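# 꽃다발 포장 자동화

**꽃다발 포장 자동화**는 꽃을 포장지로 감싸고 리본을 두르는 작업의 일부 또는 전부를 로봇이 맡는 것을 말한다. 화훼 도매와 온라인 꽃 배송 업체의 작업장에서 주로 논의되며, 이 문서는 오크스테드(Orkstead)에 있는 꽃 배송 업체 쿨타크(Kultach)의 작업장을 중심으로 다룬다.

## 개요

화훼 유통에서 선별, 줄기 절단, 결속은 비교적 일찍 기계화되었다. 포장은 오랫동안 손작업으로 남았다. 꽃의 크기와 방향이 매번 다르고, 종이는 쉽게 구겨지며, 리본은 잡는 위치에 따라 모양이 달라진다. 한 손으로 꽃을 누르고 다른 손으로 종이를 접는 동작이 많아 팔이 하나인 로봇으로는 공정을 나누기 어렵다. 이 때문에 포장용 장비는 작업대 양쪽에 팔을 하나씩 두는 양팔 구성이 많다. 집게 근처에 소형 카메라를 달아 종이 가장자리와 꽃의 위치를 확인하기도 한다.
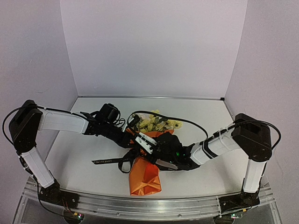
*주황색 포장지로 싼 조화 꽃다발과 양팔 로봇. 오른쪽 집게가 꽃다발을 잡고 있다.*

## 작업 과정

쿨타크의 작업 표준은 한 다발의 포장을 다음 순서로 나눈다.

1. 속지와 겉지를 겹쳐 작업대에 편다.
2. 꽃을 종이 위에 놓고 줄기 방향을 맞춘다.
3. 양쪽 종이를 접어 꽃을 감싼다.
4. 줄기 부분을 눌러 고정하고 리본을 두른다.
5. 매듭과 종이 끝을 정리한다.

동작을 조정하는 단계에서는 생화 대신 조화를 쓴다. 조화는 같은 것을 여러 번 쓸 수 있고 물기가 없어 종이를 적시지 않는다. 다만 생화보다 줄기가 뻣뻣한 제품이 많아, 조화로 맞춘 집게 힘을 생화에 그대로 적용하면 줄기가 눌리는 경우가 있다. 쿨타크는 생화로 넘어갈 때 집게 힘을 다시 설정한다.

리본 작업은 공정 가운데 가장 까다로운 부분으로 꼽힌다. 얇은 리본은 작업대에 놓일 때마다 모양이 바뀌고, 글자가 인쇄된 리본은 앞뒤를 구분해야 한다. 쿨타크에서는 고리를 미리 만들어 둔 리본을 쓰는 방식과 사람이 마지막 매듭을 짓는 방식을 함께 운용한다.

## 쿨타크의 도입 사례

쿨타크는 2월 성수기를 앞두고 포장 작업대의 일부를 양팔 로봇으로 바꾸었다. 도입 당시 포장 인원은 17명이었고, 이 가운데 9명이 로봇 작업대를 함께 맡도록 재배치되었다. 장비 설치와 초기 교육은 허친스(Hutchins)가 담당했으며, 작업 기록에는 이다노(Idano)라는 관리 프로그램이 쓰였다.

시험 운용 기간에 로봇 작업대에서 처리한 다발은 566개였다. 그중 286개는 사람이 손대지 않고 출고 기준을 통과했고, 나머지는 리본이나 종이 끝을 손으로 고친 뒤 출고되었다. 수정 사유로는 리본의 기울어짐이 가장 많았고, 겉지와 속지의 어긋남이 그다음이었다.

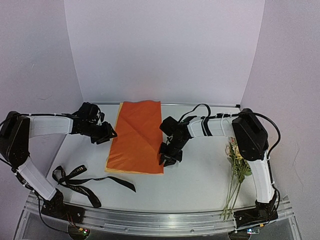 **포장 로봇을 들이면 플로리스트가 필요 없어지는가?**

쿨타크의 경우에는 그렇지 않았다. 꽃의 조합과 색을 정하는 일, 주문 내용에 맞춰 크기를 조절하는 일, 완성품을 검수하는 일은 계속 플로리스트가 맡는다. 줄어든 것은 같은 규격의 다발을 반복해서 싸는 시간이다.

## 노동 환경의 변화

### 신체 부담

포장 작업자는 성수기에 손가락과 손목의 통증을 자주 호소한다. 쿨타크에서는 규격 상품의 포장이 로봇 작업대로 옮겨진 뒤 종이를 접는 반복 동작이 줄었다. 반면 작업대를 지켜보며 서 있는 시간이 늘어, 포장반은 교대 간격을 줄여 달라고 요청했고 회사가 이를 받아들였다.

### 직무와 숙련

포장반장 나 오우수(Naa Owusu)는 사내 소식지에서 “손이 빠른 사람보다 어디가 잘못됐는지 먼저 알아보는 사람을 찾게 되었다”고 밝혔다. 새로 생긴 업무에는 재료 보충, 집게 청소, 오류 기록, 동작 재조정이 있다. 설비 담당 천훙 추(Chun-hung Chu)는 포장 경력이 긴 직원의 접는 순서를 따라 동작을 다시 짰다. 이 일에 참여한 직원에게는 별도의 수당이 지급되었다.

신입 교육에서는 견해가 갈린다. 규격 상품은 초보자가 포장을 익히는 데 쓰이던 일감이었으므로, 로봇이 이를 맡으면 연습 기회가 줄어든다는 지적이 있다. 쿨타크는 신입 직원이 일정 기간 손포장만 하도록 정해 두었다.

### 고용

도입 직후 정규 포장 인원은 유지되었으나 성수기 단기 채용은 줄었다. 직원 대표 측은 단기 근무자가 협의 대상에서 빠진 점을 문제로 들었다. 이후 채용 규모를 바꿀 때는 사전에 공지하는 절차가 마련되었다.

## 한계

줄기가 길게 늘어지는 꽃, 꽃잎이 쉽게 떨어지는 꽃, 여러 겹의 얇은 종이를 쓰는 포장은 여전히 손작업에 의존한다. 소량 주문이 많은 작은 꽃집에서는 설정을 바꾸는 시간이 포장 시간보다 길어질 수 있다.

## 같이 보기

- 양팔 로봇
- 협동 로봇
- 화훼 유통
- 근골격계 질환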